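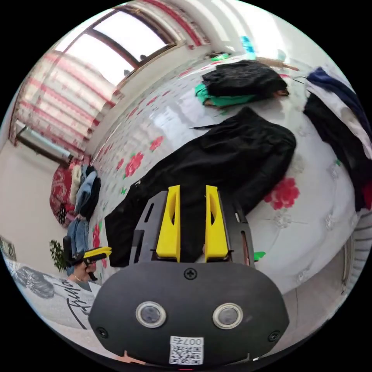 Dark garment with a drawstring, laid flat on a bedspread.

Care of Survey Clothing and Small Equipment Between Jobs
Datalell Hydrographic Services – Shore Support Guidance

This page sets out the recommended care of personal clothing and small survey equipment on return from inshore work. It applies to launch crews, shore parties and office staff who attend field trials. Items on the vessel inventory are covered separately in the equipment manual for the Egilsson launch.

On arrival at the workshop

Wet gear should be unloaded before dry cases. Place wet gear on the slatted rack beside the roller door and keep it off the bench. Cases that have been opened on deck are to be opened again indoors and left with their lids up until the foam is dry to the touch. If the foam is still damp the next morning, lift it out and stand it on edge.

Record any damage on Form 573 the same day. Include faults that seem minor, such as a stiff latch, a worn cap lanyard or a label that can no longer be read.

Rinsing

Fill the tub with 20 litres of clean fresh water at tap temperature. Hot water should not be used on probes or connectors. Submerge sound velocity probes with their dummy plugs fitted, move them gently for two minutes, and drain them with the sensor end down. Change the water when silt collects at the bottom.

Pressure washers are not to be used on transducers, pole mounts with bearings or any item with an exposed seal. A soft brush and a little dish soap will remove most marine growth at an early stage. Growth that has hardened should be soaked overnight under a wet cloth and then lifted with a plastic scraper. Metal scrapers and steel wool will mark the transducer face.

Lead lines and bar check lines should be rinsed at full length and hung in wide loops. Check the markings against the steel tape once the line is dry – a line which has been stored under load may no longer read true.

Connectors

Dry each connector with a lint-free cloth, then leave it face down for an hour. Inspect the pins under the bench lamp. Green or white deposits can usually be removed with contact cleaner and a cotton swab. Where a pin is bent, tag the cable and set it aside for the technician. Staff should not attempt to straighten pins themselves.

Apply only the grease named on the equipment card, and apply it sparingly. Excess grease holds sand.

Outerwear and base layers

Rinse salt from jackets and bib trousers with a garden hose, inside cuffs and pockets included. Close all zippers and hook-and-loop tabs before machine washing, and tie drawstrings loosely so that they do not pull through. Use a soap suited to waterproof fabric. Ordinary fabric softener reduces water repellency and should be kept away from all outer layers.

Base layers may be washed with household laundry. Wool should be dried flat. Fleece may be tumbled on low heat, provided that the care label allows it.

Lifejackets are never machine washed. Sponge the cover with fresh water, hang it on a broad hanger, and keep it away from heaters. Inflatable models must be returned to the store for inspection if the indicator shows any colour other than green.

Boots and gloves

Remove insoles and loosen laces fully. Crumpled newspaper, changed at breakfast and again in the evening, will draw out a good deal of moisture. Boots should not be placed on a radiator or directly in front of a fan heater. Gloves dry best with the fingers pointing upward on a peg.

Storage over winter

Equipment not required after December is moved to the upper shelves at the Rimach store. Before transfer:

Remove all disposable batteries and tape the spares bag to the inside of the lid.
Bring rechargeable packs to the charge level given by the manufacturer.
Place a fresh desiccant pouch in each case and write the month on it.
Coil cables in their natural lay and secure them with fabric ties – plastic cable ties are not accepted.
Mark the outside of the case with the contents and the name of the last project.

Heavy cases are kept at waist height or lower. The tripods from the Stamodia shoreline work have their own bay and should be stored with the legs unlocked and the points covered.

Questions and replacements

Replacement soap, swabs, ties and desiccant are kept in the grey cabinet at the end of the workshop. Requests for larger items are reviewed each Wednesday and should reach the stores desk before noon. Please quote the number on the equipment card when asking for parts.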